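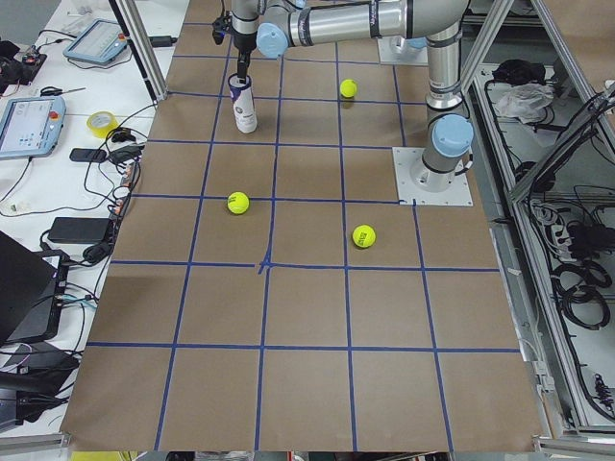

Posted by ktHyun, Saturday, January 30, 2021
Board: Manipulation / Methods and Results

Grid resets vs. free resets for pick and place

Writing up what we have so far at Grotthorpe. The task is moving a can on a paper-covered table with tennis balls lying on it as distractors. We taped the paper into cells with blue tape and marked a center point with a small cross. Before each demo a script draws a cell for the can and a cell for each ball, and the operator sets them by hand. We collected 1,000 demos this way and trained 3 seeds of the same policy.

Compared with our older set, where operators put things wherever they liked, the grid set does better on can positions near the far edge of the table. In the middle there is no difference I would defend.

Kyung-tae Hyun

mwang_lab
Is the tape visible to the policy at test time? If it is, you may have taught it to read the tape. I would pull the paper and rerun before saying anything about coverage.

ktHyun
Visible in training and test, yes. Both sets were collected on the same paper, so the comparison between them is fair.

mwang_lab
Fair between the two, sure. It doesn't tell me the result holds on a plain table.

barnico2
We tried cells at Barnico and dropped them after 2 weeks. Operators put the object dead center in every cell without meaning to. You end up with a lattice.

swmoon
I ran part of the collection. We told people to use the whole cell, corners included. You can see one ball down near the lower-left corner of its cell in the picture. I don't think we got a lattice, but I haven't plotted it.

barnico2
Please plot it. One ball is one ball.

swmoon
OK, will do Monday.

clallia_user
Different question. Do the balls roll when the gripper comes down next to them? Ours did, and we ended up throwing out those demos.

ktHyun
Sometimes. We keep the demo if the can ends up where it should. I know not everyone agrees with that.

mwang_lab
I don't, but at least say so in the write-up. And post the no-tape numbers when you have them, even if it's only 5 trials per cell.

ktHyun
Will do. Paper comes off after Seung-woo's plots are in.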